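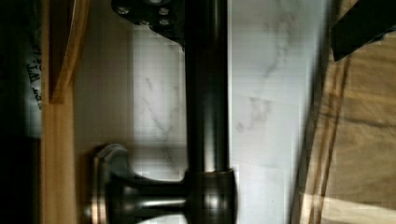
2 min read

Skendar Robotics Club
Minutes of the September meeting, kitchen manipulation project

Meeting opened at 4:10 p.m. in the Lazaridis Workshop. Minutes of the previous meeting approved with one correction: the gripper spares were ordered from Zirkov, not Fastitz.

1. Data status

The set stands at 1,537 recorded attempts. Of these, 57 have no usable end label and will be relabeled before the next training run. Members labeling clips should use the short list of end states in the shared folder. Free-text labels will be rejected by the import script.

2. Faucet task

The wrist view was reviewed. At close range the dark metal column takes up the center of the view and the handle projects to the left, with its end cap near the bottom. Bright reflections on the metal are a problem for the edge detector, mainly at the flared collar under the column. The marble behind it is easier to separate, although the gray veins still produce false edges at the current threshold.

Two proposals were heard: lower the exposure, or add a second light from the opposite side. Agreed to try exposure first. The lighting change would also affect the counter task and would mean recalibrating the fixed camera.

The perception group asked that the approach pose be backed off before the handle is located, then closed in two moves. Agreed. The controls group will add the intermediate pose to the config file.

3. Counter task

Layout B was discussed. The cutting board lies at an angle in the middle of the counter, with the tea organizer partly over one corner, so a plan that assumes a clear rectangle will fail. The planner is to treat the organizer as fixed.

The long wooden spoon standing in the black pot is the first pick target. The teal canister with the bamboo lid is second – the lid is to be left on. The toaster and toaster oven are obstacles only and need a wider keep-out margin in the collision model. The cord behind the toaster is not modeled at present. Left open. 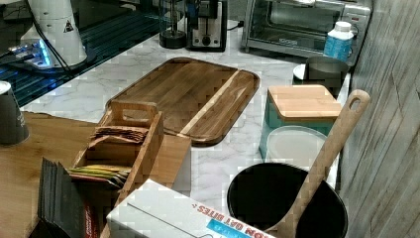 4. Competition entry

The Fastitz Challenge form is due before the next meeting. The team limit is 22 members. Entry will be made in the household class. The vision report is still missing its calibration section, which the perception group will supply.

5. Action items

Perception group: exposure test on the faucet, calibration section.
Controls group: intermediate approach pose, keep-out margins.
Labeling group: relabel the 57 attempts listed under item 1.

Meeting closed at 5:25 p.m.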